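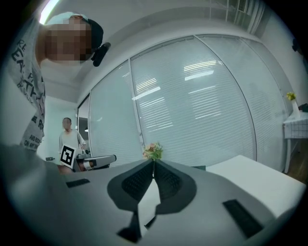

Jul 23, 2021

OK so I have become the fake flower person at work and I have a lot of feelings about it, thread incoming

Background: our office at Nurkel has one big room with a curved glass wall and white blinds behind the glass. Very sleek. Also about as cozy as a dentist's. White, gray, more white, and ceiling lights bouncing off everything.

In April I said out loud in the kitchen "it could use some flowers in there" and that was my mistake. If you say it you own it. I now own flowers.

First try was real ones. Grocery store tulips, very cheerful, dead by the time anybody had a birthday. The AC in that room blows straight down and the blinds stay shut most of the day. Even the ivy gave up, and I have never seen ivy give up.

So, fake. I was a snob about fake flowers for years. My grandma had the plastic kind with the glue drops that were supposed to be dew, and you could smell the dust on them from the hallway.

They've gotten so much better!! You do have to shop around though. I ordered from a place called Clomeck first and the roses came in a red that I can only describe as ketchup. Sent back.

Second order was Retamal and that's where the pale pink and peach ones came from. Soft colors, green leaves, a little bit faded looking in a good way. I opened the bag and did a small noise.

Why pink and peach: in a white room anything bright yells at you. I put a sunflower stem against those blinds and it looked like a traffic cone. The pale ones just sort of warm things up and then leave you alone.

Tip if you're buying any -- look at the leaves before you look at the flowers. Cheap leaves are shiny and all the exact same green. If the leaves are OK the blooms can be pretty average and you'll still get away with it.

Also they arrive SQUASHED. Do not panic and do not write the angry review yet. Hold the bunch over a steaming kettle (not close, you want your fingers) and open the petals up one at a time. Then leave it alone overnight.

Vasilis Gashi walked in on me steaming a bouquet over the office kettle and just backed out again. We have not discussed it.

Small bunches beat big ones, I will fight about this. I made one giant arrangement the first week and it sat on the table like a guest who wouldn't go home. You couldn't see the person across from you. I split it up the next morning and spread it around.

A little bunch is also nice because you can pick it up and move it! People do. I find them on windowsills, on top of boxes, next to the coffee stuff, in hands. I've stopped putting them back where I had them.

Someone asked what to put them in. I tried glass first and you can see the wire stems, which kills the whole thing. Use something you can't see through. My favorite so far is an old enamel mug from home with a chip in the rim.

And weigh it down. Fake stems weigh nothing, so the mug goes over every time a sleeve comes by. Dry rice in the bottom works great. Gravel works too but then you have gravel in the office. Ask me how I know.

Cutting the stems: there's wire in there, so please don't use your good scissors. I ruined a pair that I'd had since college. Borrow wire cutters, or bend the stem back and forth until it snaps, then fold the sharp bit over.

Budget, because my sister asked. I was given $300 for "warming up the room" and I've spent $158 of it, with the ketchup roses refunded. The rest is supposed to go to a rug but I can't agree with anybody about rugs.

(Boglárka Fekete wants a round rug because of the curved wall. I think a round rug by a curved wall is going to make me seasick. This has been going on for weeks.)

The curved glass is honestly my favorite part of the room and also the hardest part to decorate around. Nothing with a straight back sits right against it. I pushed a bookshelf up to it once and there was a sad little wedge of floor behind it collecting pens.

And you can't hang anything on it. I tried those clear sticky hooks and they were fine until lunchtime. So the color has to come from what's on the tables, and we're back to flowers.

Blinds chat for a sec: white horizontal blinds are a dust farm. Old sock over your hand, barely damp, slat by slat. I do a panel when I'm on hold with somebody. It's kind of soothing -- please don't tell my boss I said that.

The other thing is the ceiling lights. They leave these long pale streaks on the blinds, and if a bunch is sitting right in the glare it goes washed out and you lose the peach completely. Slide it over a foot and there's your color again.

Cleaning the flowers themselves: hair dryer, cool setting, outside if you can. For the stubborn stuff put them in a pillowcase with some salt and shake. I thought this was nonsense from the internet. The salt came out GRAY.

Do not wash them in the sink. I did that with a bunch from Jesitard, the ones I keep on my desk, and the pink ran into the cream ones. Now they look sort of sunburned. I kept them, they've been through enough.

Things I won't buy again: anything with glitter, anything prescented (headache by 10), and those single orchids in the fake dirt. The fake dirt comes loose. Why is there loose fake dirt.

A few of you asked whether people mind that they're not real. One guy in accounting watered his for a month, so I'd say no. There was rice in the bottom of that mug, too. We had to have a talk, and I had to buy a new mug.

What I want next is eucalyptus, the dusty bluish kind, to mix in with the pink. If anyone has found a fake one that doesn't look like it was cut out of a shower curtain please send me the link, I'm begging

Also taking opinions on the rug. Round or not round. Boglárka is reading these so be brave

Edit since it keeps coming up: yes you can mix real and fake! Put the real stuff in front, keep the fake in back, and use two containers so the wire doesn't sit in water and rust. I did it with some lilac from my yard and it looked great for the two days the lilac lasted.

OK going to go find out who has the flowers right now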